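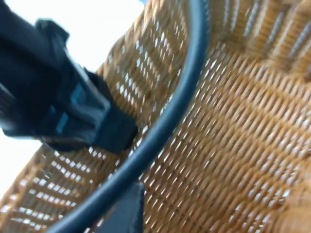
Short Fiction

The Ferarby Line

The last telephone exchange in Ferarby was run by my aunt until the Friday she retired, and after that it was run by me, because I was standing nearest the door.

Ultel had bought the line the winter before. They were a large company with a small interest in us. Their letter said that Ferarby had 3168 registered subscribers, a figure that would have pleased the town very much, as it had never managed more than 1000 people even at the county fair. My aunt wrote back to correct them. They thanked her for her loyalty and sent a calendar.

The work was simple. Calls came up the valley from Bekcombe, and I put them through to whoever was wanted, or to whoever was home. My aunt had left instructions on the backs of seed packets. The baker was not to be rung before noon. The two sisters on Mill Lane were not to be connected to each other under any circumstances, though either might ask. If the minister's line buzzed after ten at night, I was to let it buzz, as he was only leaning on it.

I lasted until October without trouble. Then the older sister rang and asked, in a voice like a folded napkin, for the house next door.

I said the line was engaged.

"Engaged with whom?" she said.

I hadn't thought that far. I said it was Ultel, doing tests. She said she would wait. I could hear a clock going in her kitchen, and a kettle, and after a while the kettle being dealt with. Then the other light came on. The younger sister wanted the house next door.

I looked through the seed packets. There was one for lettuce with nothing written on it, and I took that as permission.

They talked for over 2 hours. I know I shouldn't have listened, and I'd like it noted that I ate my supper during part of it. They began with the hedge. They moved on to their mother's Ionescu piano, which each of them believed the other had sold, and which neither of them had liked. Then came a long stretch about soup. At the end the older one said, "Well, you might have called," and the younger one said the girl at the exchange would never put her through.

My aunt came by the next morning to collect her cardigan. She had already heard. She read over my log, where I had put the whole thing down as a wrong number, and she stood there doing up her buttons.

"You used the lettuce," she said.

"It was blank."

"I was saving it," she said, and took the calendar with her when she went.
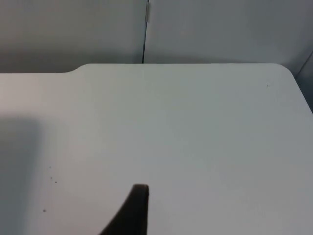
Why did the aunt keep the sisters apart?

The story never says. My own guess is that they asked her to, once, in a temper, and she was a stickler for instructions.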